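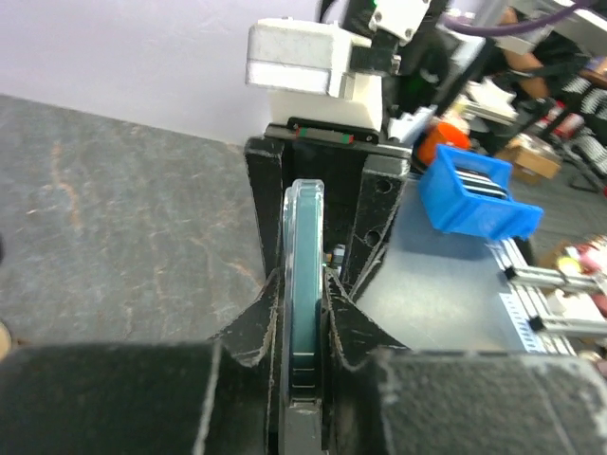
Printed fingers holding a dish by its edge, in front of the slotted holder.

Plekus Dish Fingers (pair)

Hi, Kanini Temba here. I design the fingers, I print them, and I answer the email, so if something on this page is confusing it's my fault and you can tell me so directly.

Plekus is a pair of printed fingertips for a parallel gripper, made for picking up round plastic culture dishes and standing them on edge. They came out of a study I did at Stuvham with Archie Forsyth and Kartini Rahman on whether a small wrist camera could replace a force sensor for handling dishes. We wanted an arm to take a lidded dish, turn it upright, and slide it into a narrow slot, using only what it could see past its own fingertips. People kept writing to ask for the fingers more than for the paper (Archie is still a bit hurt about this!), so now there's a product page.

What's different about the shape

The jaws slant in toward a notched tip, and the notch is where the dish sits. Our first version had plain flat jaws, and the lid would creep sideways against the base as the grip closed. With the notch, lid and base get squeezed together along the rim and go in as one piece. The wide pads farther back are there for stiffness, and they give the camera two big dark shapes that never move relative to each other except to open and close, which made the software side so much easier than I expected.

They're matte black on purpose. A clear dish is a miserable thing to find in a camera view, and what you mostly get is a bright line along the top curve where it catches the light. We tried white fingers and the line vanished into them. Black fingers and a black holder behind, and there it was. I've printed everything near the slot in black ever since.

How it did in our tests

We ran two conditions, 40 insertions each, same arm and same dishes. In the first, the arm went to a taught position and pushed. In the second, it stopped short of the slot, looked at the pale edge of the dish against the two uprights of the holder, shifted sideways to center it, and then went in. Taught position only: 26 good insertions. With the look-and-shift step: all but 2, and both misses were dishes picked up with a tilt that the correction couldn't fix, because it only moves side to side. Fikri Raju is working on a tilt correction at the moment and I'm hoping to have something to share in February.

Please read those numbers for what they are. One bench, one lighting setup, empty dishes with lids on. I haven't tested with agar or liquid, and standing a dish of liquid on its edge is a bad plan whatever fingers you own.

What you get

One left finger and one right finger, mounting screws, and a link to the holder files so you can print your own with the two-upright slot. The holder isn't included. Everybody's bench is different, and when I shipped them people ended up reprinting them anyway. The centering script is a separate free download called Willer. It wants a wrist camera that can see both fingertips, and setup takes me 30 minutes, though I wrote it, so give yourself an afternoon the first time.

Wear

They're prints, and they'll look like prints. The edges go fuzzy and the pads pick up gray scuffs. I stopped worrying about the scuffs a long time ago, but do keep an eye on the notch itself. If it gets rounded over, the dish will start to rock in the grip and your insertions will get worse before you notice anything by eye. Don't sand it! Syahrul Pelupessy did that to one of our pairs and we lost a Friday finding out why the arm kept missing on the left. Just swap the pair. Always both together, too, because a new finger against an old one grips off center.

Fit

The standard pair fits the Liem parallel mount, long version. For anything else, send me a drawing of your mounting face with the hole spacing and I'll tell you if I can adapt it. Tell me your dish diameter while you're at it, and whether you pick up with lids on or off (lids off needs a shallower notch, and I print those to order).

Questions go to the contact form at the bottom of the page. I usually reply in the evening, once the printers are running.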